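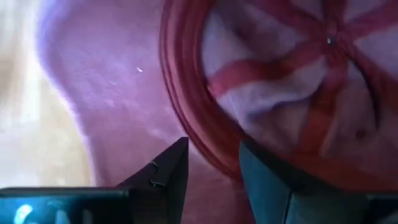

How often should you wash a cap you wear every day?

Once a month is plenty for most of us, with a quick wipe of the sweatband in between.

I get this one in my inbox more than any other, usually from people who have already run a favorite through a hot cycle and are hoping I know a trick for getting the shape back (sorry, I don't have a great one!). Cool water, a little mild soap, an old toothbrush for the seams. Then press the crown out from the inside with your fist and let it dry over an upside-down bowl. Sigrun Hedlund swears by a balled-up towel instead, and her caps look better than mine, so take your pick.

Stripes need a bit more patience. If you've got a red and white one, test the red on a damp rag before you go near the white. I skipped that step once with a cap from Plundard and wore it as a pink cap for two summers.
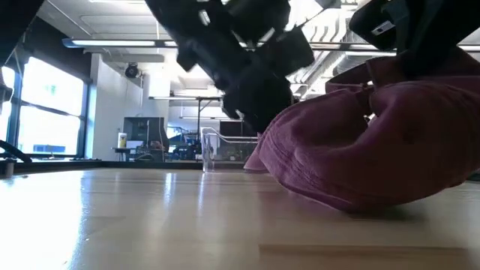 Greltcombe, October — It's cap season's end in our house, and the sorting is underway on the big table by the windows, with the clear plastic bin at the back of it. The dusty pink one with the strap over the opening is a keeper. It has gone all crumpled in the crown, but that kind of soft fabric is supposed to slouch a little, and I like it better that way anyhow.

My rule for the bin is crowns up, one tucked lightly behind another, and no squashing the lid down. Arvid Rustad wrote in to say he folds his in half and has done so for 26 years — Arvid, I love you, but please stop folding the ones with a stiff front! The floppy ones can take it. Leave the back straps fastened too, or they hook onto each other and you end up lifting out four at a time.

Anything you haven't worn since spring can come along to the swap table at Stestora on Tuesday. Clean, please, and with your name on a slip of paper inside if you'd like it back when it doesn't find a taker. I'll be there from four o'clock with my toothbrush.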